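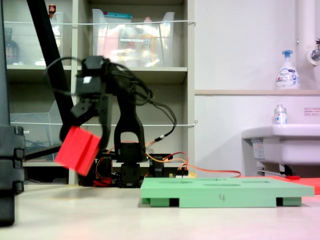 2 Bedarf klären und Budget aufstellen

Dieser Abschnitt gehört vor die Bestellung. Wer den Tischarm Ilta bereits gekauft hat, kann bei Schritt 7 weiterlesen und sollte die Schritte davor trotzdem nachholen, spätestens wenn der zweite Arm beantragt wird.

2.1 Vorbemerkung

Kleine Servoarme sind in der Anschaffung billig geworden. Daraus wird gern geschlossen, dass auch ein Arbeitsplatz mit so einem Arm billig ist. Wir haben dafür bisher keinen Beleg gesehen. Im Katalog von Prerkent steht der Arm mit Greifer, Netzteil und Steuerplatine für 452 Euro. Tischbefestigung, Ersatzservos, Werkstückaufnahmen und Arbeitszeit stehen dort nicht.

Ebenso vorsichtig sollte man mit Vorführungen umgehen. Dass ein Zweifingergreifer einen rechteckigen Block zügig durch die Luft bewegt, sagt wenig darüber, wie genau er ihn beim hundertsten Mal absetzt. Lassen Sie sich die Wiederholgenauigkeit mit Ihrem eigenen Teil zeigen, und zwar im Dauerlauf.

2.2 Vor der Bestellung

1. Schreiben Sie die Aufgabe in einem Satz auf. Kommt das Wort „flexibel“ darin vor, streichen Sie es und fangen Sie neu an.

2. Wiegen Sie das schwerste Werkstück. Die Nutzlastangabe im Datenblatt gilt meist für den eingezogenen Arm. Fragen Sie nach dem Wert bei voller Auslage und lassen Sie ihn sich schriftlich geben.

3. Messen Sie die Tischfläche aus, auch die Höhe. Kabel, die in einer Schlaufe über das Handgelenk laufen, brauchen über dem Arm Platz. In der Maßzeichnung fehlen sie in der Regel.

4. Prüfen Sie den Standort. Waschbecken, Wasserhähne und offene Regale in Reichweite des Arms sind kein Ausschlussgrund, verlangen aber Abstand oder eine Abschirmung. Beides kostet Geld und gehört ins Angebot.

5. Holen Sie mindestens zwei Angebote ein. Kodov und Bauerfeind liefern vergleichbare Bausätze, rechnen die Montage jedoch unterschiedlich ab. Vergleichen Sie nur Endsummen einschließlich Versand.

Hinweis: Ein „Starterpaket“ enthält nach unserer Erfahrung genau ein Teil, das man braucht, und mehrere, die später in einer Kunststoffkiste im Regal stehen. Bestellen Sie einzeln.

6. Bestellen Sie Ersatzservos gleich mit. Bei zwei Armen sind 5 Stück sinnvoll. Der Listenpreis liegt bei 49 Euro je Stück, zusammen also 245 Euro. Das ist mehr als die Hälfte eines neuen Arms, und spätestens hier sollte jemand die Frage stellen, ob die Aufgabe nicht weiterhin von Hand erledigt werden kann.

2.3 Posten, die im Angebot fehlen

Tischklemmen oder Bodenplatte
Werkstückaufnahmen samt Ersatz
Zugentlastung und Kabelführung
Not-Aus in Griffweite, fest montiert
Einrichtung und Einlernen
Stillstand bei Defekt

Der größte Posten ist fast immer die Einrichtung. Anbieter sprechen hier von einem Nachmittag. Planen Sie eine Arbeitswoche ein und freuen Sie sich, falls etwas übrig bleibt. Aufnahmen kann man selbst bauen: Ein flaches Brett auf kurzen Füßen mit passenden Vertiefungen reicht für den Anfang völlig. Nummerieren Sie die Aufnahmen, ein Filzstift genügt.

2.4 Probebetrieb vor der Abnahme

7. Befestigen Sie den Arm am Tisch. Das Eigengewicht der Basis hält ihn bei schnellen Bewegungen nicht zuverlässig.

8. Verlegen Sie die Leitungen hinter der Basis so, dass sie weder unter eine Aufnahme noch in den Schwenkbereich geraten.

VORSICHT: Vor jedem Eingriff an Steckverbindern die Versorgung trennen. Der Arm sackt stromlos ab. Stützen Sie ihn vorher mit der Hand oder legen Sie ihn in Ruhestellung ab.

9. Lassen Sie die vorgesehene Bewegung 2 Stunden ohne Eingriff laufen. Notieren Sie jedes verlorene oder schief abgesetzte Teil. Abbrüche zählen mit, auch wenn der Vertreter sie für untypisch hält.

10. Prüfen Sie anschließend die Temperatur der Servogehäuse und den Sitz aller Schrauben.

11. Unterschreiben Sie die Abnahme erst, wenn das Protokoll vollständig ist. Eine Abnahme „unter Vorbehalt“ setzt bei den meisten Lieferanten bereits die Zahlungsfrist in Gang; lesen Sie den entsprechenden Absatz in den Lieferbedingungen.

Hinweis: Bestellungen, die im Dezember noch schnell aus Restmitteln ausgelöst werden, überspringen erfahrungsgemäß die Schritte 1 bis 4. Das Formular für den Probebetrieb finden Sie in Anhang B, die Wartungsintervalle der Servos in Abschnitt 6.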